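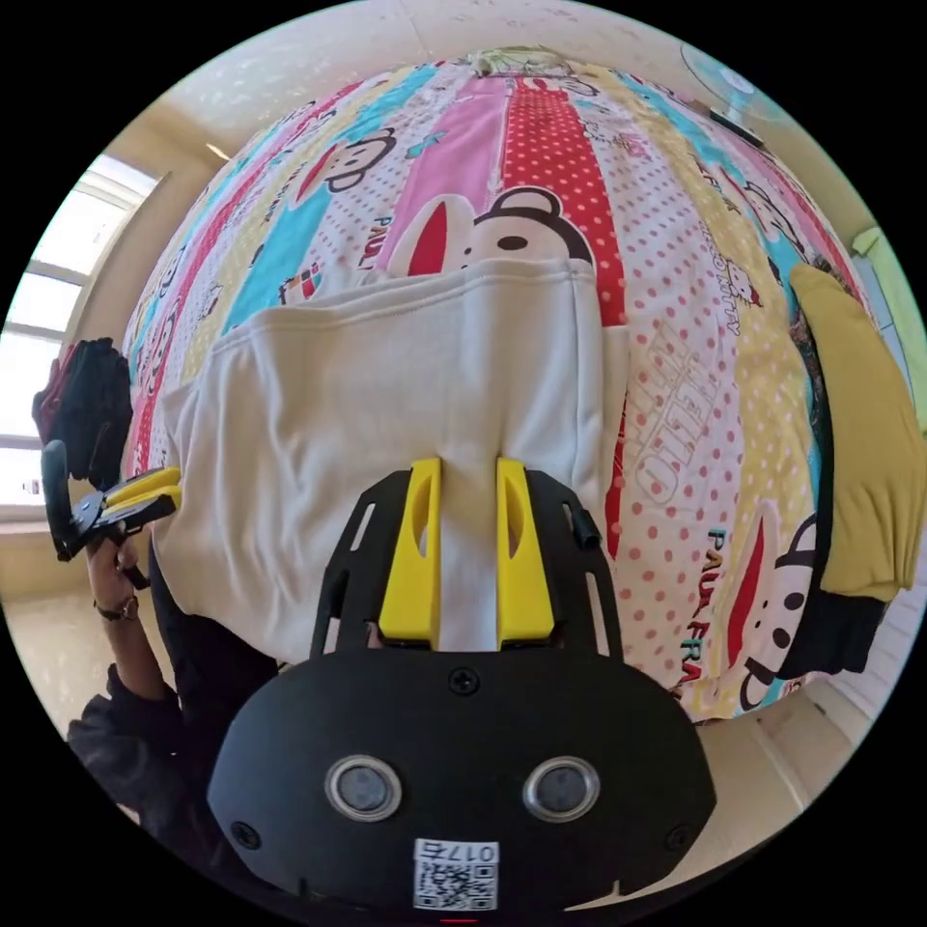
Chapter 7
Before You Spend Anything: Planning a Gripper Budget

Last updated 25/02/2020

I bought my first set of data-collection grippers the way most of us buy a grill, which is to say I looked at the big number on the tag and stopped reading. The big number was 800 dollars a unit. I remember thinking, fine, I can do that, and I filled out the order form before lunch. By September I had spent nearly as much again on things that weren't on the form at all (mounts, spare fingers, cables, storage, more storage), and I had to go explain myself to the people who held the money. I don't recommend it.

So this chapter is the talk I wish I'd had first. We're going to plan a cloth-handling project from the work backward. You start with a job, say straightening and folding shirts on a bed, and you write down every hand motion in it. Pinch a hem. Lift. Hold one side still while the other moves. That last one matters a lot to your wallet! If the job takes two hands, you're buying grippers in pairs, and a spare for each side, too.
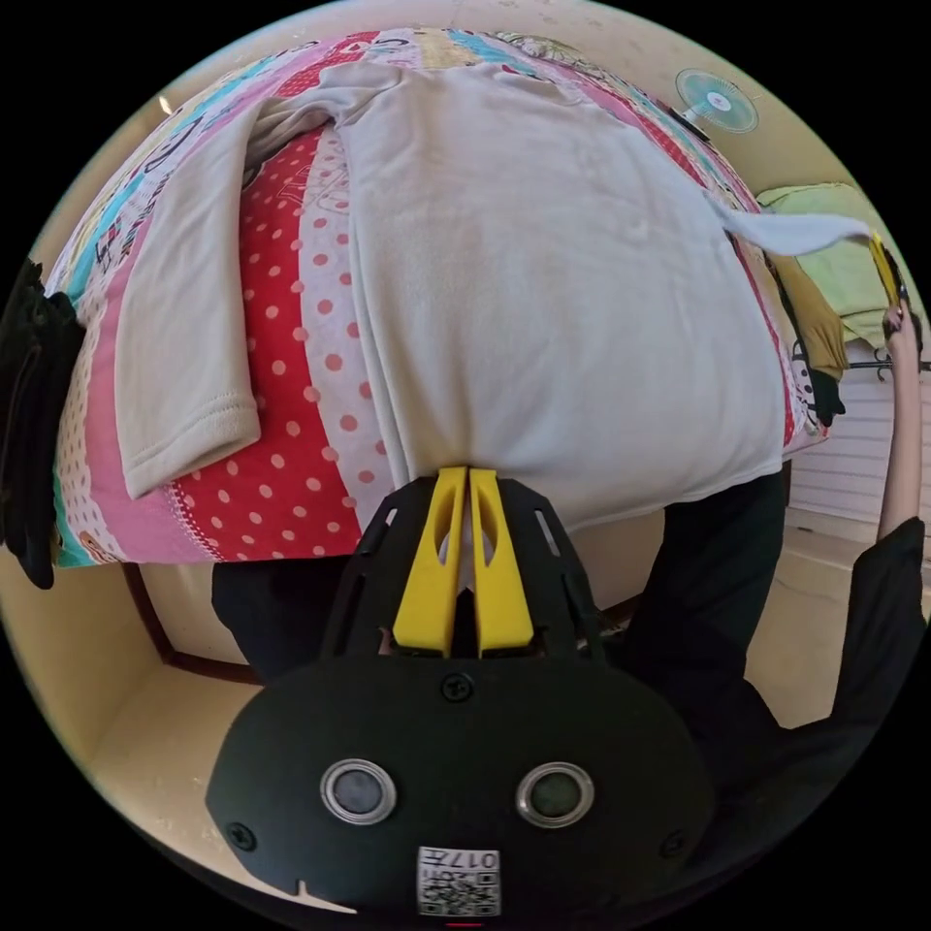
Once you've got the motions, go look at fingers. I love talking about fingers. The ones that come in the box may be great for blocks and cups and hopeless on a thin T-shirt, so ask the seller for loaners before you sign. Brerance sent me two styles to try and Stuker wanted a deposit, and I went with Brerance for mostly that reason. Put fingers down as a supply, like printer ink, and give them their own line. My line for the first year was 351 dollars and I used all of it.

Then there's the place you'll be working. A real bedroom costs less than a mock one and gives you real clutter, real daylight and real bedding, but you have to pay for travel and for the time it takes to put everything back. In the Noguchi project, the worked case we'll follow through this chapter, setup and cleanup ate more paid hours than I'd set aside for the recording itself.

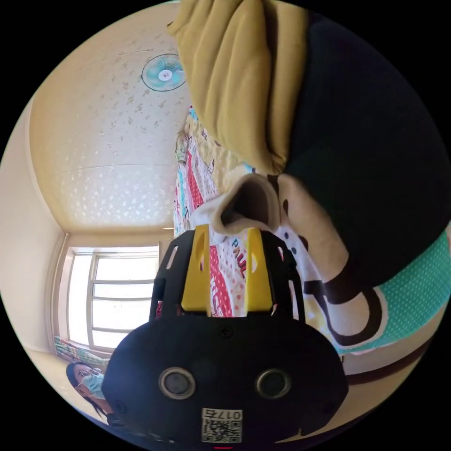

Pay for people gets its own section (7.3), and please don't skip it. Add up training time, breaks and redo sessions before you compare hardware quotes, or the cheap gripper will look cheaper than it is. I once picked a Zevum model over a nicer one to save a little up front. It took 8 extra sessions to get usable takes, and every one of those came out of payroll.

Grab a blank sheet and write your job at the top. We'll start filling in the columns in 7.1.

3 comments | 12 shares

We use cookies to remember your reading preferences. Accept | Manage settings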